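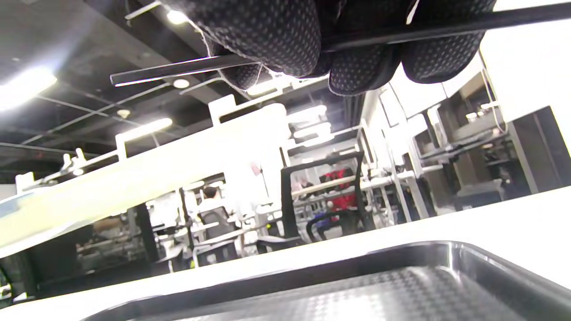 Apr 29, 2020

Riet Van der Linden asked me in March how the writing was going and I gave her a very long answer that came down to "slowly", so I'm putting the real state of things in the notebook where the rest of the group can see it too (hello, all of you, and thank you for the lovely comments on the last chapter!).

Moya draft three stands at 755 words for the opening scene. It was 873 in draft two. I took out the whole business with the ferry timetable, which I loved, and which Riet had marked with a very small, very polite question mark. Reading it aloud this morning I didn't miss it, though I've kept it in the scraps folder in case the grandmother wants it later on.

Things I tried this week:

- Starting in the kitchen at Fernunska, with the letter already open. Much better. Moya can be cross from the first line and I needn't explain why for a page or two.
- Present tense. Lasted one evening. Everyone sounded as though they were being chased.
- Writing by hand before breakfast. I managed five mornings and I'd like to go on with it, even if half of what comes out is about the weather and my knees.

Still stuck on Plutumton. It's meant to be the town they all left, and at the moment it has a church, a bus stop and no smell whatsoever. I think I need to spend a page just walking down the high street with nobody talking, then throw most of it away.

My word for the year was "finish" and I had a wobble over it last month, when I very nearly swapped it for something kinder. I've left it up over the desk. Finishing a scene counts, I've decided, and so does finishing a cup of tea while it's hot.

Next: send the 755 version to Riet, ask her whether Allero is too grand a name for a dog, and have another go at the brother's telephone call. He's far too reasonable in it. Try him hungry?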